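We use cookies to remember your settings and see which entries get read. Accept / Manage

Bench diary
Last updated: August

Saturday, in early again. Coffee maker at the shop is dead so had the gas station kind. Wanted a whole day on the gripper comparison with no phone calls and mostly got it.

Where things stand. Three sets of fingers, one arm, one wrist camera, one tray of small stuff to pick. The Inberg fingers (the stiff ones), the Wunderlich ones with the soft pads, and the Judden set that came in the padded envelope with no paperwork. Fokgate controller on all three so the only thing changing is the fingers. That was the plan. Plan lasted till nine thirty when the Fokgate box decided it had never met the arm before and I had to redo the handshake. Twice. Wrote the steps on masking tape and stuck them inside the cabinet door: power arm first, wait for the second click, THEN the box. Not the other way. Did it the other way again after lunch.

Inberg first. Ran 200 picks off the tray, mixed parts, same order every time. Fast closing, very crisp, I like the sound they make. Good on anything with flat sides. On round things they squirt. You can see it coming, finger touches a bit off center, part rolls, jaws shut on nothing and the arm carries the nothing over to the bin very proudly. Turned the speed down and it got better. Turned the force up and it got worse, which I did not expect, and then I did kind of expect it once I thought about where the contact was. Need to look at the tip angle. Maybe a strip of tape on the inside face? Try it before spending money.

Wunderlich next. Pads grab dust like crazy. First fifty or so picks lovely, then it starts to slide, wipe the pads with a damp rag, lovely again. Can't run a line like that. Well, could, if somebody wants to stand there with a rag. They're also slow to let go, part hangs on for a beat after the jaws open and drops crooked. Added a short wait at release and that fixed most of it but now the whole cycle is longer and I'd been bragging about the cycle. Logged 79 misses over the day so far counting both sets, havent split them out yet, do that tomorow before I forget which column is which.

Cable note: the camera lead rubs on the wrist joint past a certain turn. Zip tied it lower. Watch it. If it goes we lose a week waiting on another.

Lunch at the bench. Crumbs in the tray. Cleaned tray.

Camera stuff, which ate the afternoon. I keep going back and forth on the mount. High mount, you get a nice view of the tray and can't see the tips when they close. Low mount, you see a finger and whatever it's touching, and the background goes to mush. For picking I'd want high. For figuring out WHY a pick went bad I want low every time. Could run 2 cameras but then it's two cables on that wrist and see above. So low for now, all of this week, and just live with it. Exposure is on auto and shouldn't be, it hunts whenever the arm swings up away from the bench and everything goes pale, then it swings back and the tray is too dark for a moment. Lock it Monday. Wait no, lock it tomorrow, put it on the tape.

Also focus. It's set for tray distance, so anything nearer is soft and anything farther is soft too. Fiddled with the ring a quarter turn each way and put it back where it was.

And the blur. Shutter's too long for the speed we move at. Every time I want to see what a rod is doing in the fingers during a swing I get a smear, you can tell there's a part there and which way it's leaning and thats the lot. More light would let me shorten it. There's the old clamp lamp in the back, the one with the bent neck. Find a bulb. 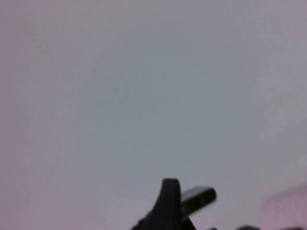
Anyway so the angle thing. Short round parts never sit straight if the first touch is near one end, they tip, and once tipped they stay tipped all the way over. Doesn't matter for a bin. Matters a whole lot if we ever want to put one in a hole. I'd been scoring a pick as good if the part got there, and that's too easy. New score: good, got there crooked, dropped, never had it. Means redoing the sheet. Means the morning numbers only half count. Fine.

Judden fingers I only got to at the end. Fitted okay, one screw too long, swapped it for a short one from the jar. Did a handful of picks by hand-jogging, no real run. Feel heavier than the Inbergs. Close more gently, or else the controller is still on the Wunderlich settings and I'm fooling myself. Check settings FIRST next time. Don't write down an opinion until then. (My opinion is I like them.)

The long test is 1,000 picks per set, no touching anything, no rag. Can't start it with the exposure wandering and that cable where it is. So tomorrow: lock exposure, lamp, reroute cable properly, new score sheet, split the misses. Then Judden from scratch.

Shut down ten past six. Arm parked, air off, box off. Left the jar of screws open on the bench, I can picture it. Whatever. Pick up bulb on the way in, and coffee, the real kind.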